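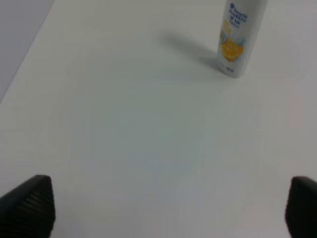
By Geeta Joshi
Last updated: 14th December

The Tuken town museum will open a small exhibition on everyday life in the 1950s in January. It shows letters, radio programs and 38 posters from the election years.

Curator Harish Gautam said many families gave their papers — one box was closed for 30 years.

Entry is free for children up to 5.

Recent items
Thiele archive gets new reading room
Old train station: 2 plans presented

Comments
Akash Bhatia: Will the radio programs be also online?
Reynaldo Talavera: My aunt kept such posters. I will go with her.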